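April 27, 2018

# pokis-openday

Hi! If you came to the open day at Rernlow and took one of the little paper slips with the repo link on it, you're in the right place. I'm putting up the simulator recordings from the card table demo, plus my notes from the day, so people who asked "can I have that?" at the end don't have to email me one by one.

The demo is called Pokis. It's a simulated arm with a gripper, a green mat, and a bunch of cards and game bits for it to deal with. We ran it on the big screen in the front room and let visitors pick what the arm should go for next. I did most of the talking and Jhosep Yupanqui sat at the keyboard, which was a good split because he types fast and hates microphones.
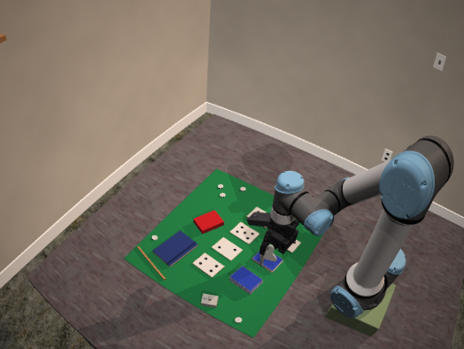 We did 4 sessions, and the second one was by far the most fun. A group of high school kids came in and wanted to know everything - why the joints have caps on them, why the arm doesn't just take the shortest path, whether it gets bored. I had a decent answer for the first two.

## What's in here

- `sessions/` - one folder per session, with the joint log and the rendered views
- `layouts/` - where each object on the mat started out
- `notes.md` - my scribbles, lightly cleaned up
- `play.py` - steps through a session so you can watch it again

There are 300 short clips altogether. Everything is rendered, so please don't treat the lighting or the wood grain as anything like a real lab. The shadows are pretty heavy in places and they do fall across the cards, so if you're training something to read the dots, keep that in mind.

## Views

You get a couple of wide views of the table and a close one looking down past the fingers. The wide ones are what we had on the big screen, and they're the nicest to watch if you just want to see how the arm gets around the blue-topped pieces and the dotted cards.
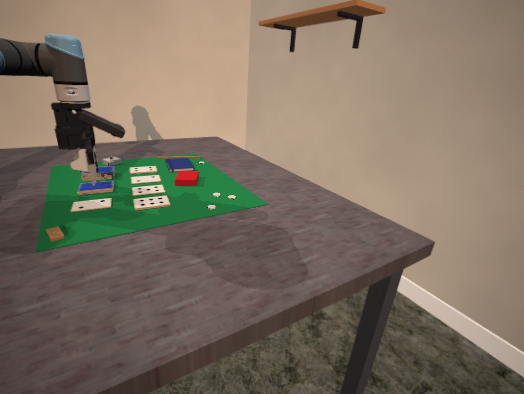

*Reading time: 3 minutes*

Joon-young Wi built the layouts, and he was very patient with me moving things the night before (sorry again!). The red box and the dark blue book are there to give the arm something bulky to steer around. The small stuff, like the stick and the little white pieces, is there mostly because people kept asking if the gripper could handle it. We never got to the stick on the day.

## How the visitors used it

Somebody would call out an object, Jhosep would set it as the target, and the arm would head over. I'd talk through the approach while it moved. People wanted to see the close view much more than I expected, so by the third session we had it up almost the whole time.
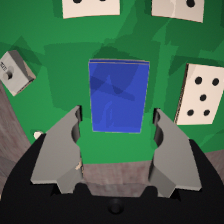

The question I got most was about how wide to open the fingers before coming in. Our default is on the generous side. You can change it in `config/gripper.yml`, and I'd love to hear what happens if you go narrower, especially with cards lying close together. Mrs. Stamatopoulos from the library asked if it could shuffle. Not yet!

## Running it

```
pip install -r requirements.txt
python play.py --session 2 --view close
```

Use `--view wide` for the table views. If playback is choppy, add `--skip 2` and it'll only draw every other step. I've only tried this on my own laptop and on the Sarmont machine in the front room, so if it breaks on yours, open an issue and tell me what you're running.

## Known problems

- Session 1 has a gap in the joint log where I restarted the wrong window.
- Some object names in `layouts/` don't match the ones in `notes.md`. The layouts are right.
- No sound. A few people asked for my commentary, but it wasn't recorded.

## Using the data

Go ahead and use it for classes, side projects, whatever you like. Please keep this file with it and mention Pokis somewhere. Fixes to the notes are welcome too - send a pull request and Joon-young or I will take a look.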